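Arm build thread, part 4. Pedcombe shared workshop, evening shift. Long one, sorry, get a tea

1/ For anyone new: I'm trying to get a second-hand arm to sort small bits into pots. Part 3 ended with me swearing at a power supply. Power supply is fine now. I am less fine

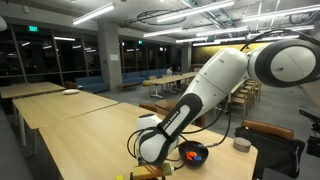

2/ WHERE WE'RE AT

Arm moves. All joints home properly. Controller talks to my laptop without dropping out every few minutes. What it can't do yet is pick up a small thing and put it down where I asked. So, you know, the whole job

3/ Project's called Nurnow btw, people keep asking. It's what my nephew shouted when he wanted his turn on the jog buttons. "Nur now!!" Stuck

4/ Working out of a black bowl with little orange pieces in it and a blue one. Bright colours on purpose. I tried grey ones first and the vision just saw bowl, bowl, more bowl

5/ Black bowl is a mixed blessing mind you. Great contrast, but shiny on the inside curve so under the ceiling lights you get a white smear and the code thinks it's found a lovely pale object. Tried to grab a reflection for most of an evening

6/ Fix for that (for now) - threw away anything with hardly any colour in it before looking for shapes. Two lines. Took me ages to think of. Reflections gone, and the orange comes up beautifully

7/ Blue is harder. Comes out nearly black in shadow. If I widen the range it grabs half the rim. If I narrow it, no blue at all. Currently sat in the middle being bad at both

8/ CABLES

Right so. The cables. Yes they're loopy. Before you all reply

9/ First go I had everything tied down tight along the forearm, very smart, looked like a catalogue. Then the wrist turned and pulled a plug clean out. Second go, long loops with slack at the shoulder and the wrist. Ugly, works

10/ Rule I'm using: drive the arm slowly to every daft position you can think of, watch the cable at each one, THEN tie it. Not the other way round. I did it the other way round. Twice

11/ Still want a proper sleeve on it. Velcro straps in the meantime, the soft kind, so I can move them when I change my mind

12/ The thin cable with the metal connector on the end is the next thing to get tidied. Far too near the bowl. It's on the list. The list is long

13/ CALIBRATION, or how I lost February

So the camera sees the table in pixels and the arm knows the table in mm and somebody has to introduce them. That somebody is me with a printed grid and a pointy stick taped to the tool end

14/ Method: touch the point to a grid corner, write down what the arm says, find the same corner in the camera picture, write that down too. Do loads. Let the maths sort it out

15/ My first lot was all in the middle of the sheet. Lovely numbers in the middle. Out by a finger's width at the edges. Spread your points out!! go right to the corners, even the akward ones where the arm has to stretch

16/ Also. Check your printer. Mine had "fit to page" ticked so every square was slightly small. I spent 2 evenings blaming the arm. Said horrible things to it. It was the printer

17/ Aravind Acharya (who built one of these before me and is far too patient) told me to measure the printed grid with a steel ruler before doing anything else. He told me this in part 2 of this thread. It's there. You can scroll up and see me liking it

18/ After a proper print and a proper spread of points it's landing within a couple of mm across most of the sheet. For small bits in a bowl that's nearly good enough. Nearly

19/ THE TABLE

Big wooden table, loads of room, nice to work at. Also it's a table and not a bench, so when the arm stops hard the whole thing has a little shiver and anything light shuffles along with it

20/ Tried: rubber mat (helped a bit). Weight on the lower shelf of the mount (helped more). Slowing the last part of each move right down (helped most, cost nothing, should of done it first)

21/ Moves now go quick - quick - slow - stop. Like a bad waltz. Total time per move is barely longer because I'm not stood there waiting for it to stop wobbling

22/ Default speed in my script is set at 50 of whatever the controller thinks a unit is. It goes up to 200. I tried 200 exactly once with the area clear and my hand on the stop button. No thank you

23/ On that. STOP BUTTON. Wired first, tested first, tested every single session before anything else gets switched on. If you take one thing from this thread etc etc

24/ And keep your face out of it. I know you want to look closely at the tip. I want to look closely at the tip. Move the arm away, power off, then look

25/ SOFTWARE, quick version

The sorting code is called Mistside. No reason. Laptop does the seeing, controller does the moving, and they pass very short messages between them. "go here." "done." "go here." "done."

26/ Had a lovely bug where "done" meant "I've received your message" and not "I have arrived". So the next move started while the last one was still going. Arm cut corners. Looked very graceful tbh. Was knocking the bowl about

27/ Now it asks for the joint positions until they stop changing, then says done. Slower by a blink. No more bowl football

28/ Logging everything to a plain text file too. Time, where I asked for, where it got to. Dull as anything and has saved me more than any clever tool. More than 1,000 lines in there already and I've read an embarassing number of them

29/ Someone asked if it uses AI to find the bits. No. It's colour, then blob size, then the middle of the blob. Bits are bright and don't overlap much. When they DO overlap it aims for the gap between them, very confidently. Working on it

30/ Idea for overlaps: if a blob's too big to be one bit, give the pile a gentle nudge and look again. Feels like cheating. Will probably do it

31/ THE PICKING END

Two options on paper. Little suction cup, or fingers. Bits are small and not very flat so suction's a gamble. Fingers don't like the curve of the bowl. So both are a gamble really

32/ Going with thin printed fingers first, bevelled at the tips so they can slide down the inside of the bowl. Drawn up, not printed yet, the printer queue here is what it is

33/ If the fingers jam on the rim I'll swap the bowl for a shallow tray. Don't want to. Fond of the bowl. But a tray would sort the reflections AND the rim AND half the shadow trouble so I can already hear you all typing "use a tray"

34/ Yes. Verbeke said the same thing on the forum. Use a tray. I've seen it. I'm getting there in my own time

35/ BITS PEOPLE ASKED LAST TIME

Can you do this in a flat? Probably with a smaller arm. I wouldn't want this size next to a sofa I cared about

36/ Is it loud? Not really. Faint whine at low speed, clunk when the brakes let go. The clunk made me jump every time for the first month and still does if I've had coffee

37/ Do you need to be good at maths? Need to be ok with copying maths carefully and checking it with a ruler. I got a sign wrong and the arm politely went to the mirror image of where I wanted. Which is how I learnt what the sign was for

38/ Where's the code? Not up yet. It's got my bad language all through the comments. Will clean it up and post when the picking bit works, otherwise I'll get bug reports on stuff I've already binned

39/ Would you buy second-hand again? Yes but I'd ask for the cables in the photo before paying. Arm itself was fine. Original cables weren't, and finding the right ends for them took longer than the rest of the wiring together

40/ NEXT

- print the fingers
- shift that thin cable
- sort out blue
- try the nudge thing
- lamp with a bit of tracing paper over it so the light's softer on the bowl

41/ If anyone's got a good way to hold a lamp steady over a table without clamping it to the same table the arm is shaking, please shout. Currently thinking a mic stand

42/ Part 5 when it's picked up an orange one. Might be a while. Going to pack up, it's gone half nine and I've not had tea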